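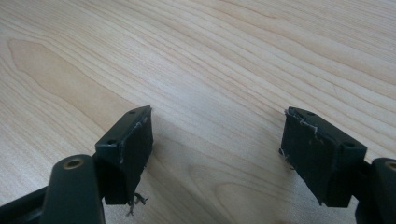
Washing up, by hand, for a machine

The lesson starts with a wire rack. No code on a screen, no whiteboard. Just a square wooden table, somebody's two hands and a pair of grippers, and a job most of us had sorted by age eight.

Stivulard is a small outfit in Osville, down the end of a street that still has more panel beaters than software. It teaches robots kitchen jobs. Or collects the lessons, anyway - the robots themselves live elsewhere, at Mostberg, two hours inland, and the people doing the teaching hardly ever see them. They see the table. They see the grippers. They go home with sore thumbs.

I spent most of a week there in September and came away with a notebook full of arrows.

The idea is old enough. If you want a robot arm to put a plate somewhere, you can write out every movement (slow, brittle, falls over when the plate is moved) or you can show it. Showing used to mean grabbing the arm and dragging it through the job. Then came remote control, with a joystick or a second arm that the first one copies. Both still have their fans. Both tie up an expensive robot for every minute of teaching, and remote driving has that awful lag, like talking on a bad phone line. You overshoot. You wait. You overshoot the other way.

So Stivulard does it with the robot's hands and leaves the robot out of it. You hold one gripper in each fist, squeeze, and the jaws close. Your wrist does what a wrist does. The movement gets recorded, cleaned up, and sent inland with all the others.

It feels wrong for the first hour. Two stiff fingers, no thumb to speak of, nothing coming back through the skin. I tried to pick up a fork and chased it right across the table. The trick, I was told, is to come in slower than you want to and close earlier than you think. Regulars have a sort of glide to them. They don't poke at things. 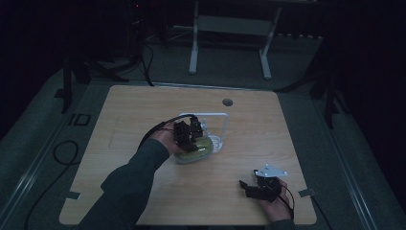
Two grippers at work over the tray and the wire rack, Osville.

A single go at a task is called a take, and a good day for one person is 119 of them. That was the shed record when I visited, and it was written up beside the kettle. Most days are well short. The kitchen set runs to 500 takes before anyone at Mostberg will bother training on it, and the first 300 are treated as a warm-up, kept but not much trusted. People are still learning what their hands are doing.

What counts as a good take? Harder to answer than I expected. Fast is no use if it's jerky. Perfect is no use either, beacuse a robot that has only seen perfect has no idea what to do when a sponge slips. So they want recoveries. Drop it, pause, go back, get it. For a while people were fluffing things on purpose, and you could tell, so that was stopped. Real mistakes only now.

Sponges are a whole subject. They squash. They stick to things. A cup is the same cup from every side but a sponge is a different shape every time you grab it, and the teaching hand has to decide, without really deciding, how hard to pinch and which corner to go for. Ask someone at the table why they picked that corner and you get a shrug. That shrug is what the company is selling, I suppose.

The pads wear, too. The grip faces get rubbed and start to fray, and there is a mild argument going about when to swap them. One side says change them early, keep every take the same. The other says the robot's own pads will wear just as badly so leave them be. When I left the second lot were winning, mostly on cost.

Then there's the Shetty. Everyone in the building calls it that and I never found out where the name came from. It's the checking program that goes through each day's takes and throws out the ones it doesn't like. It is strict. It once binned 103 in one afternoon over a table that had been bumped a few millimetres, and people still bring it up at lunch.

Does any of it work? I drove out to Mostberg to see. One robot, one bench, one sponge. It reached over, stopped, shifted a bit to the left, closed, lifted. Took far longer than I would have. Second try it missed altogether and then went back for it, quite calmly, and I recognised the move. Same little glide. I'd watched somebody do it in Osville two days before.

Third try it dropped the sponge off the bench. They were pleased with that one as well, they had not seen it fail that way before, and they wanted more takes near the edge. A message went back to Osville while I was still putting my coat on.

The pay is by the hour, not by the take, after an early trial the other way left everybody rushing. Shifts are four hours with a proper break in the middel. Anyone can apply. Left-handers are especially welcome, there is a shortage.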